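Solladard Forum > Home and Laundry > Small launderettes

Started by kolten_kev, 2021-11-17

Right, who else has tried the place on Ung Street? I took a big bag of towels and two duvets down at the weekend (our own washer has packed in) and I'm rather taken with it. The machines are front loaders in a dark greyish brown, very smart, and the drum has a green glow inside when the door's open. 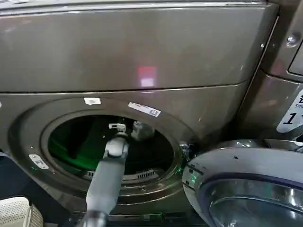
Parking was a pain, mind. I ended up by the church and had to lug everything back up the hill. Is there anywhere closer?

ikari_lass
Try behind the chemist, it's free after 6. I like the place too but I'd never put a duvet in there. Mine came out with all the filling in one corner!

kolten_kev
Did you put tennis balls in with it? I always do. Mine were fine, bit lumpy at one end but they were lumpy before.

Rohani Latuheru
Tennis balls are for the dryer, Kev, not the wash. And 32 minutes is nowhere near long enough for a double duvet whatever the leaflet says. I'd take it to a proper cleaner and pay the extra.

moth_836
Disagree, I've done ours at launderettes every March for years and never had a bother. Half the powder and an extra rinse. What I want to know is can you get a drink while you wait?

kolten_kev
You can! White wire shelves full of bottles, red ones, green ones, some orangey brown stuff that might be iced tea. I didn't have any change on me so I went without.

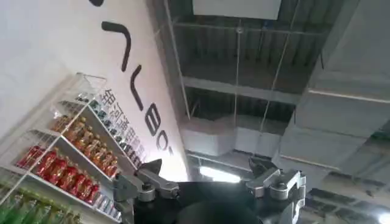 Next time I'll bring a flask and a book, I think. And a better bag, the handles went on the way home.

Young-sook Ji
Please check inside the drum before you load, all of you. I once washed my whole bedding with somebody's lipstick. Round the rim as well, things get stuck there. 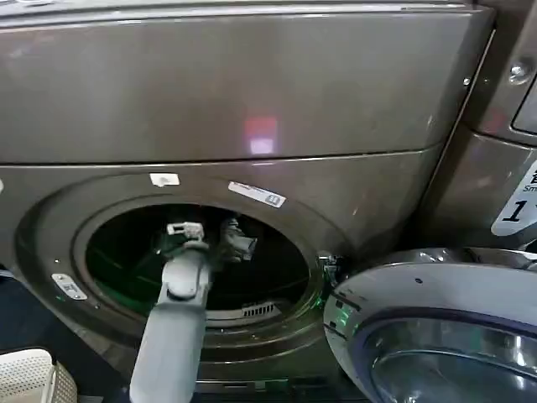

Front of the washer, door open

moth_836
Good tip. I once found a sock that wasn't ours and my husband wore it for a year.

Rohani Latuheru
Still say no to duvets.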